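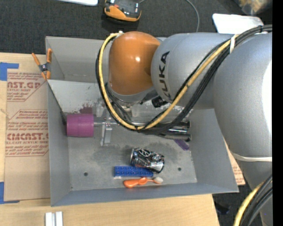
Friday, workshop notes, Tokham sideboard

Carcass two is out of the clamps. Diagonals match to within half a millimetre, better than carcass one, which I had to rack across with a strap before the glue went off. Back panel rebate is clean except for 30 mm of tear-out at the bottom left. It will sit behind the plinth so I'm leaving it.

Veneer. The Arkutlow smoked oak came in 7 leaves, not the 8 on the docket. Enough for four doors and both ends if the drawer fronts come from the offcuts, but the grain won't run through from door three to the drawers. Rang them and they can send another leaf from the same flitch in March. Too late for this one. Laid the leaves out on the bench in three orders and chalked the numbers on the backs. Order is 2, 1, 4, 3 for the doors, left to right. Leaves 5 and 6 on the ends. Leaf 7 is for drawer fronts and has a split at one end, so cut from the other end first.

Pressed a test piece on MDF with the Urkora glue at the spread rate on the tin. Some bleed-through in the open pores near the edge. Second test with a bit less glue and a sheet of newsprint under the caul: no bleed, but one corner lifted when I ran a knife under it. I think the caul was bowed. Checked it against the straightedge and there's a hollow at that corner you could slide a business card into. Planed it and did a third test, still in the press as I write this. Don't open it before 4 pm.

Colour. Three finish samples on the offcut board by the window:
A, hardwax oil, two coats. Goes warmer than the client's swatch.
B, water-based matt, three coats. Closest colour, but it looks a bit plastic side-on and the grain raised badly after the first coat.
C, water-based matt over a thinned coat of black stain, wiped back. Darker than the swatch in the pores, right everywhere else.
My pick is C. Would like someone else to look at it in the morning light before we commit, the tubes in here make everything green.

Aluminium frame. Ndlovu delivered the rails cut to 2,000 mm as ordered. I had allowed for the end caps to go inside that length and the drawing has them outside, so the frame will finish long by the thickness of both caps. Either we take it off the rails or the top grows. Taking it off the rails. Need the fine-tooth blade in the drop saw and the stop block reset. Whoever does it, mark both ends before cutting, because the pre-drilled holes are set out from the left and only the right end can lose anything.

Levelling feet: M8 thread, and the inserts in the frame are M8 as well, but the feet bottom out with a few turns showing. Chased one insert with a tap and it went home. The rest still to do.

Hinges. Bored the cups on door blank one as a trial. Overlay is fine, gap between doors a touch tight at the top. Moved the jig fence and wrote the new setting on the tape on the jig. The old pencil line on there is for the wardrobe job, ignore it.

Drawer boxes are at dry fit. Sides are 200 mm high, and the middle drawer catches its runner screw at full extension. Swapped to countersunk heads and it clears.

Stock: out of 180 grit discs, nearly out of veneer tape, one tin of the Urkora glue left. Dust bag on the belt sander is split along the seam and I've taped it for now.

Monday's list:
open the third press test and knife all four corners
cut rails, right end
tap the remaining inserts
decide on finish C
ring the client about glass for the top, clear or black-backed, they still haven't said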